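Thread: Folding black stuff on the bed – who else is obsessed?

plorholm_pat
Gave up on folding at the table in January and moved to the bed. So much better! All that room, and the long pieces can lie flat while you smooth them.

Kundum771
Nope. Beds are squishy. You press a crease and it sinks right in. Table for me, always.

trolness
Depends on the fabric? Thick stuff folds fine on a bed, thin tees slide all over the place.

Vy Lương
Bed team here!! I go lengthwise first, then smooth from the middle out. Black is the worst for lint though – I can do 30 passes with the roller and there's still a speck.

Kundum771
OK, the lint I'll give you. But a flowered blanket under black clothes would make me dizzy.

plorholm_pat
No way, the flowers are the best part, and black shows up so well on them. Look:
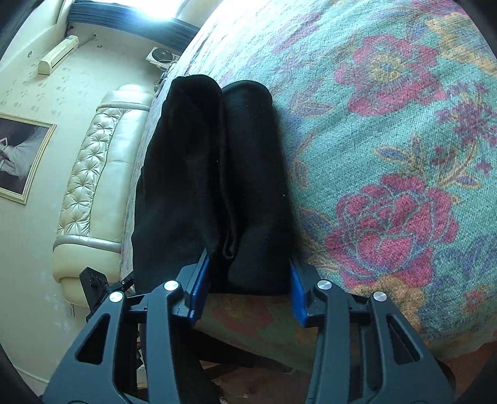
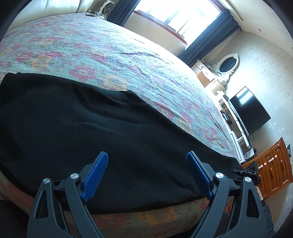 Black on the flowered bed, lint specks in both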